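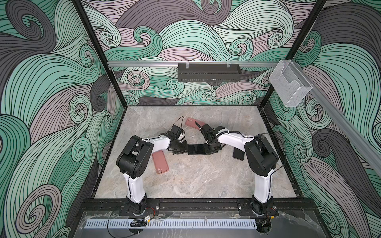 *Slide 1. Both arms holding the black phone.*

Good morning. My name is Tarcísio Teixeira and I will speak about gripper fingers. We compared two sets, the Plikik fingers and the Alitz fingers, with the same arms and the same controller. (Wait here until the door is closed.)

Say slowly: one trial is one phone, passed from one arm to the other. We made 42 trials with each set. A trial is failed if the phone turns in the fingers or falls.
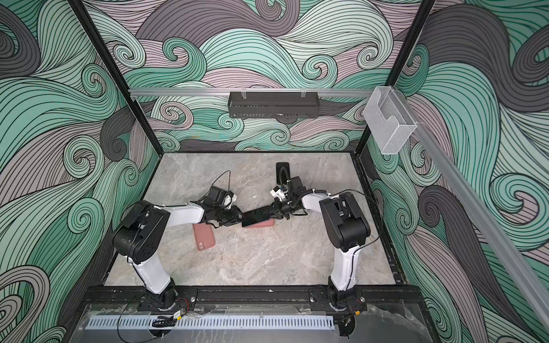

*Slide 2. The handoff, with pink phones on the table.*

With Plikik we had 12 failures, with Alitz 9. Please do not say "Alitz is better". The difference is small, and Evdokia Galanis changed the closing force between the sets. Mention this before the question comes.

Next point is approach angle. When the fingers come down too steep, they push the phone before they hold it.
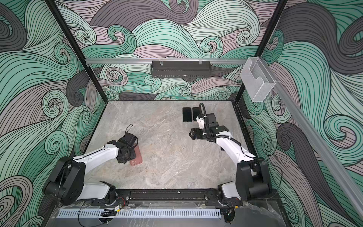
Rosimeire Bragança objected at the rehearsal that the angle is a matter for the controller and should not be counted against the fingers. I agree in part. Answer: the Alitz tip is longer, so the same path gives a different contact.

Last part, the wrist cameras. Glare on the stone surface is our biggest problem. 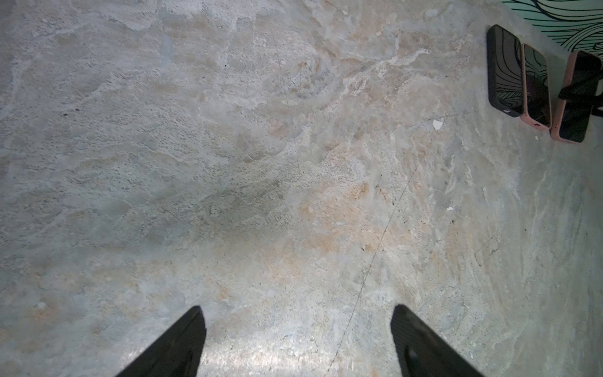 **Pultia Manipulation Group, Gripper Testing**

Point to the bright area between the fingers. Then show the phones in the upper right corner. Shigeru Arai wants to try a matte sheet in September. Thank Ronaldo Lins for the mounts, then take questions.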